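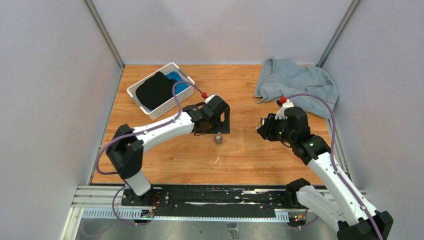

Minutes of the October meeting of the Wiltent Film and Sound Makers' Group

The meeting opened at 7.30pm in the upstairs room, with a very warm welcome to those joining us for the first time. Apologies were read out, and the minutes of the last meeting were agreed once a small correction had been made (the short film shown in the second half was in black and white, and we had said colour).

Matters arising

The spare headphones have come back and are in the cupboard with the microphone stands. Would whoever has the long extension lead please look in the boot of their car, as we did miss it at the last recording evening.

Editing software

Most of the first hour went on this, and a very good-natured hour it was. Members will remember that we have been using Draltano for our shared projects for a good many years, and that the new version will not open on the older of our two computers. Three members had kindly spent time with Drerance over the summer and gave us their thoughts. They liked the way it keeps dialogue and music on separate coloured tracks, and the fade tool was much admired. They were less happy with the titles, which are fiddly, and with the export window, which one of them described as a crossword without the clues.

A yearly group licence for Drerance would come to £816, against £500 to stay with Draltano as we are.
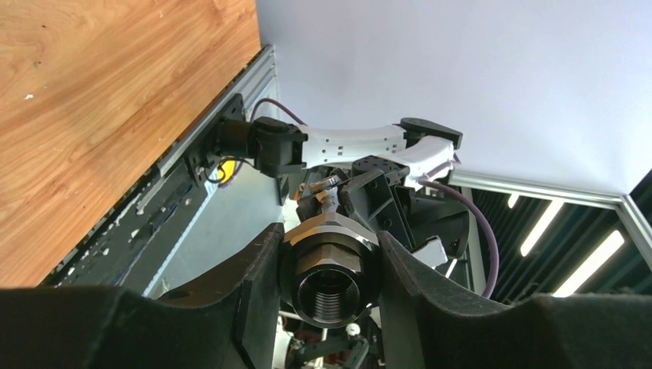 There was a long discussion about whether the extra money would be better put towards a new computer, and several people felt it would. Others pointed out, quite fairly, that old projects would have to be moved across one at a time whichever way we went, and that we have almost 2000 sound clips in the shared library, many of them still called "untitled". It was agreed to stay with Draltano for one more year, to take up the free trial of Drerance for the winter project, and to look at the matter again in the spring. Carried, with 2 against.

Sound library

Following on from the above, it was suggested that we all rename our own clips as we go along, with the place first and then the sound, so "harbour – gulls" and so on. This was warmly received. Rain is to be filed under weather and not under water.

Winter project

The theme will be "The Last Bus". Films should run to no more than five minutes, including titles, and music must be either your own or properly licensed. A question was asked about humming a well-known tune in the background, and the feeling of the meeting was that it would be safer to hum something else.

Okeke Hall has been offered to us for the showing, and we were delighted to accept. The projector there is a good one but the sound desk is on the elderly side, so please bring your film with a plain stereo mix as well as anything more ambitious.

Any other business

The beginners' evening on cleaning up hiss and hum will be repeated, as so many could not get a seat. Thanks were given for the lemon cake.

The meeting closed at 9.40pm. Next meeting in November, same room, and please use the side door.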